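In Defence of the Door

Print this page | E-mail to a friend

September
By the Homes columnist

I have a confession to make, and if you've spent the last few years knocking walls down you may want to go and put the kettle on first. I like doors. I like rooms with edges, I like a hallway that goes somewhere, and I've had quite enough of open-plan living, thank you.

I came to this the hard way. When we bought our house it had a kitchen, a dining room, a small back sitting room and a passage that connected them all in a slightly apologetic way. Every single person who came round said the same thing, usually before they'd taken their coat off: you could knock all this through! So we did. It took 4 months, we ate a frightening quantity of toast, and at the end of it we had one enormous room and no idea where to sit.

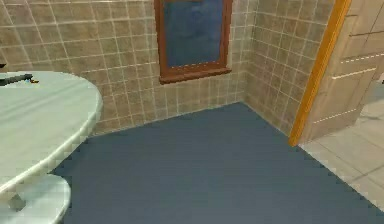 4 min read

It looked wonderful, I'll give it that. For the first fortnight I kept walking to the far end just to turn round and admire it. Then winter came and we tried to heat the thing, and I learned that when you fry onions in a house without walls you are also frying the sofa, the curtains and your good coat.

The noise was worse. One of us would be on the phone, another would be watching the football, the dishwasher would be grumbling through its long programme, and all of it was happening to all of us at once. I took to reading in the bathroom because it had a lock (and, if I'm being fair to it, rather a nice window). If you find yourself sitting on the side of a bath with a library book at eight in the evening, something has gone wrong with your floor plan.

The usual answer is "zoning". You're told to put down a rug, hang a pendant light low over the table, paint one bit a darker colour, and your brain will do the rest. Well, mine didn't. I bought the rug. It was a Ragnarsson, the grey one with the wobbly border, and it was £227 in the sale and I still love it dearly, but it has never once stopped the sound of a blender. I then bought a set of Drekeo shelves to use as a divider, open on both sides so as not to "block the flow", and what we got was a view of the washing-up through some paperbacks.
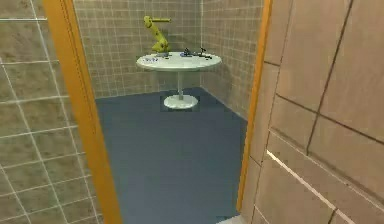 Issue 227, page 4

So last spring I gave in and had a wall put back. Only the one, between the kitchen and the sitting room, with a proper door in it. The quote was £800 with plastering, and I spent another £500 on the door itself, a solid old panelled thing from a reclamation yard that needed both planing and patience. I know people who've spent more than that on bar stools.

The first evening we shut it, I could hear the clock! I hadn't heard that clock in years and had sort of assumed it had died. Somebody was clattering about making soup on the other side and I neither knew nor cared what stage it was at, and when supper was ready the door opened and the smell came in all at once, like it used to at my gran's.

I do think we've been sold a bit of a story about light. "It'll be so much brighter" is what they always say, and yes, it is brighter, in the sense that a car park is brighter. What I missed was the difference between one room and the next. A dark little snug feels lovely partly because you've just come out of a sunny kitchen. We painted ours in Raster, a sort of muddy green from the Arnitell range that looked dreadful on the card and looks marvellous by lamplight, and I would never have dared put it on a wall that was also the kitchen wall and the hall wall and half the stairs.

Doorways are good to look at, too, and they don't get the credit. A big open space shows you everything the second you walk in. With a doorway you get a slice, maybe the arm of a chair and a bit of lamp, and you want to go and see the rest of it. If you've got a plain frame, paint it! Pick a colour you'd be nervous of using on a whole wall. Ours is the red of a tomato tin and the postman has remarked on it twice.
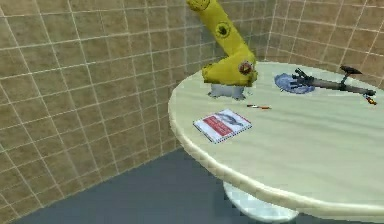

Yellow on cream, with a round-edged table.

Now, I can hear the objections from here. Small children, chiefly. If you've got a toddler you want to see what it's up to while you drain the potatoes, and I wouldn't dream of arguing with that. My sister has a one-room downstairs and three boys and she swears by it, though I notice she goes and sits in her car sometimes. And if your rooms are truly poky, the sort where you have to go out to change your mind, then by all means take a wall down and enjoy the elbow room.

But do live with the walls first. Give it a full year, with a Christmas in it and a bout of flu. Try taking the door off its hinges and putting it in the shed before you ring anybody with a sledgehammer, or swap the rooms about, because our old dining room turned out to be a far better sitting room than the sitting room ever was, and I only found that out after I'd paid to have both of them abolished.

We're thinking about the passage next. My other half says I can't possibly want it back, all draughty and full of wellingtons, and I've already measured up for the coat hooks.

Last updated: September

Print | E-mail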